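아이 옷 접기에 표준은 필요한가

수납 관련 글을 읽다 보면 접는 법의 종류가 지나치게 많다는 인상을 받는다. 세워 접기, 삼단 접기, 주머니 접기, 말아 접기. 각각에 이름이 붙고 순서도가 붙고, 순서도를 따르지 않은 결과물은 실패로 분류된다. 나는 이 분류에 동의하지 않는다. 특히 유아복에 대해서는 접기의 정밀도를 높이는 데 드는 시간이 그 시간으로 얻는 공간보다 비싸다. 이 글은 그 주장을 가능한 한 좁은 범위에서 해 보려는 것이다.

먼저 범위를 정한다. 대상은 영아와 유아의 면 소재 상의, 우주복, 롬퍼, 내복이다. 외투와 니트는 제외한다. 외투는 걸면 되고, 니트는 늘어짐이라는 별도의 문제가 있어 같은 기준으로 다룰 수 없다. 정장류는 이 나이에 몇 벌 되지 않으니 논할 실익이 없다.

성인 셔츠의 접기가 성립하는 것은 형상이 예측 가능하기 때문이다. 몸판은 직사각형에 가깝고, 소매는 몸판에 대해 일정한 각도로 붙어 있으며, 단추줄이 중심선 역할을 한다. 중심선이 있으면 좌우를 맞출 수 있고, 좌우가 맞으면 폭을 통일할 수 있다. 서랍 안에서 같은 폭의 옷이 줄지어 서는 것은 이 조건들이 모두 충족된 결과다. 접는 사람의 솜씨는 그다음 문제다.

유아복에서는 조건이 하나씩 무너진다. 롬퍼는 가랑이 쪽이 열리고, 여밈이 어깨에 있는 제품과 앞판에 있는 제품이 섞여 있다. 소매는 몸판에 비해 짧고 통이 넓다. 기저귀 두께를 감안해 엉덩이 쪽 원단이 앞판보다 길게 재단된 것도 흔하다. 이런 옷을 평면에 놓고 중심선을 잡으면 앞판과 뒤판의 중심이 서로 어긋난다. 앞을 맞추면 뒤가 남고, 뒤를 펴면 앞이 운다. 남는 원단은 어딘가에 접혀 들어가야 하며, 그 자리가 두꺼워진다.

크기도 문제다. 접기는 한 번 할 때마다 면적을 절반으로 줄이고 두께를 배로 늘린다. 큰 옷에서는 이 교환이 이득이다. 작은 옷에서는 두 번째 접기부터 두께가 폭을 따라잡기 시작하고, 세 번째 접기에서는 원단의 탄성이 접힌 형태를 밀어낸다. 손을 떼면 벌어진다. 벌어진 것을 다시 누르는 동작이 추가되고, 그 동작은 어느 순서도에도 적혀 있지 않다.

반론은 알고 있다. 정리 강의를 오래 해 온 드윈웬 게이프(Dwynwen Gape)는 작은 옷일수록 규격을 맞춰야 한다고 주장한다. 작은 것은 쉽게 섞이고, 섞이면 찾는 시간이 늘어난다는 논리다. 그의 이름을 딴 게이프식 접기는 옷의 종류를 불문하고 최종 폭을 서랍 칸막이에 맞추며, 상의 한 벌에 여덟 단계를 둔다. 강의록을 읽어 보면 일관성이 있고, 용어 정의도 정확하다. 나는 이 방법이 틀렸다고 보지 않는다. 다만 측정 대상을 잘못 골랐다고 본다.

집에서 직접 재 보았다. 세탁이 끝난 유아복을 한 벌씩 게이프식으로 접고, 같은 옷을 풀어 약식으로 다시 접었다. 약식이란 소매를 안으로 넣고, 길이를 반으로 한 번 줄이고, 모양을 대강 눌러 놓는 것까지를 말한다. 기록한 횟수는 407회다. 게이프식의 중앙값은 39초였고 약식은 8초였다. 숙련 효과를 배제하려고 앞쪽 기록을 버리고 다시 계산해 보았지만 순서는 바뀌지 않았다.

표본이 한 집의 옷이고 접은 사람도 한 명이므로 이 수치를 일반화할 생각은 없다. 각자 자기 집에서 재 보면 된다. 필요한 것은 초시계와 탁자뿐이다.
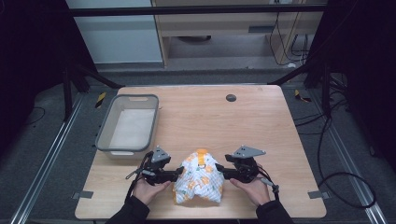
탁자 이야기를 하자면, 접는 면의 조건은 접는 법보다 결과에 더 크게 작용한다. 바닥이나 침대 위에서 접는 사람이 많은데 둘 다 권하지 않는다. 침대는 눌렀을 때 면이 함께 꺼지므로 접힌 선이 잡히지 않는다. 바닥은 단단하지만 허리를 굽힌 자세로 팔을 뻗게 되고, 옷 뭉치가 커질수록 몸이 작업면에서 멀어진다. 단단하고 평평한 상판이 손 높이에 있고, 옷 한 벌을 놓고도 양옆에 손이 들어갈 자리가 남으면 충분하다. 넓을 필요는 없다. 넓으면 펼쳐 놓게 되고, 펼쳐 놓으면 한꺼번에 많이 꺼내게 된다.

상판의 표면은 약간의 마찰이 있는 편이 낫다. 유리나 광택 도장 위에서는 얇은 면이 미끄러져, 한쪽 소매를 넣는 동안 반대쪽 몸판이 따라온다. 나무 상판은 대체로 무난하다. 다만 모서리가 날카롭거나 결이 일어난 곳이 있으면 올이 걸린다. 새 탁자를 살 것이 아니라면 사포로 한 번 훑는 정도로 해결된다.

바구니의 위치도 정해 두어야 한다. 접기 전의 옷이 담긴 것과 접은 옷을 받는 것을 같은 쪽에 두면 손이 교차한다. 오른손잡이라면 왼쪽에서 꺼내 오른쪽으로 보내는 배치가 자연스럽다. 바구니는 각진 것이 낫다. 둥근 바구니는 벽과 옷 사이에 쓰이지 않는 틈이 생기고, 깊은 바구니는 아래쪽 옷을 눌러 새로운 주름을 만든다. 나는 플라키아(Plakia)의 얕은 플라스틱 바구니를 쓴다. 손잡이가 불편하다는 점을 빼면 불만이 없다.

다시 접기로 돌아간다. 약식으로 접은 유아복은 정확한 직사각형이 되지 않는다. 옆에서 보면 둥그스름하고, 위에서 보면 사다리꼴에 가까운 덩어리가 된다. 아랫단에 주름이 한두 개 남기도 한다. 순서도를 배운 사람은 이 상태를 미완성으로 본다. 나는 완성으로 본다. 면 소재 유아복의 주름은 입는 순간 몸통의 압력으로 상당 부분 펴지고, 나머지는 아이가 기어 다니는 사이에 새 주름과 구별되지 않게 된다. 주름의 유무가 의미를 갖는 시간은 서랍에서 꺼내 입히기까지의 몇 초에 불과하다.

오히려 주의해야 할 곳은 금속 부품이다. 스냅 단추나 고리가 접힌 면 안쪽에 들어가면 두 가지 문제가 생긴다. 하나는 눌린 자국이다. 위에 다른 옷이 쌓이면 부품의 윤곽이 원단에 남는데, 얇은 흰색 면에서 특히 잘 보인다. 다른 하나는 걸림이다. 안쪽에 숨은 부품은 꺼낼 때 옆 옷의 올을 잡는다. 그러므로 폭을 맞추는 데 쓸 노력이 있다면 여밈 부분을 위로 드러내는 데 쓰는 편이 합리적이다. 부품이 위에 보이면 여밈의 위치도 바로 알 수 있고, 새벽에 옷을 갈아입힐 때 이 차이는 작지 않다.

식별의 문제도 같은 관점에서 풀린다. 무늬가 있는 옷은 무늬가, 깃이나 목둘레의 색이 다른 옷은 그 색이 표지 역할을 한다. 목 부분이 위로 오도록만 놓으면 형태가 제각각이어도 찾는 데 걸리는 시간은 거의 늘지 않는다. 게이프가 우려한 섞임은 모양이 불균일해서 생기는 것이 아니다. 방향이 불균일해서 생긴다. 폭과 두께를 맞춘 옷이라도 어떤 것은 목이 위에, 어떤 것은 밑단이 위에 있으면 결국 전부 들춰 보게 된다.

마레드 루이스(Mared Lewis)가 11월에 스티르카흐(Stirkach) 소식지에 실은 글은 이 점을 다르게 짚었다. 루이스는 서랍을 사이즈별로 나누고, 칸 안에서는 접지 않은 채 눕혀 두자고 제안한다. 유아복은 눕혀 놓아도 서랍 깊이를 크게 넘지 않으니 접기 자체를 없애자는 것이다. 논리는 깔끔하지만 나는 한 발 앞에서 멈춘다. 접지 않은 옷은 소매가 서로 엉킨다. 소매를 안으로 넣는 동작만은 생략할 수 없고, 거기까지 했다면 길이를 반으로 줄이는 데는 거의 비용이 들지 않는다. 약식의 경계는 그 지점에 있다.

공간 손실도 계산해 두었다. 드러크네스(Drerkness) 서랍장의 한 칸에 게이프식으로 넣었을 때와 약식으로 넣었을 때의 차이는 같은 종류의 상의를 기준으로 최대 4벌이었다. 이 차이가 결정적인 집도 있을 것이다. 형제가 방을 같이 쓰거나, 물려받은 옷을 미리 쌓아 두어야 하는 경우다. 그런 집에서는 규격 접기가 정당화된다. 다만 당장 입힐 옷과 보관할 옷을 나누고, 보관할 쪽에만 규격을 적용하는 것이 순서다. 보관용은 한 번 접으면 계절이 바뀔 때까지 풀리지 않으니 접는 데 들인 시간이 길게 분할된다. 매일 꺼내는 옷에 같은 시간을 들이면 그 비용은 매일 새로 발생한다.

접기에 대한 글이 늘 완성된 서랍 사진으로 끝나는 것도 불만이다. 서랍 안이 가지런한 시점은 세탁 직후뿐이며, 평가해야 할 것은 사흘 뒤의 상태다. 약식으로 채운 서랍은 사흘 뒤에도 처음과 크게 다르지 않다. 처음부터 느슨했으므로 무너질 구조가 없다. 규격으로 채운 서랍은 몇 벌이 빠지면 남은 것이 기울고, 기운 것을 세우려고 칸막이를 사고, 칸막이에 맞추려고 접는 폭을 바꾼다. 폭을 바꾸면 순서도의 첫 단계로 돌아가야 한다.

따라서 권고는 짧다. 매일 입히는 면 소재 유아복은 소매를 넣고 한 번 반으로 접는다. 여밈과 목둘레를 위로 둔다. 단단한 탁자에서 한 벌씩 한다. 보관용은 원하는 만큼 정밀하게 접어도 좋다. 양말은 이 글의 범위가 아니다.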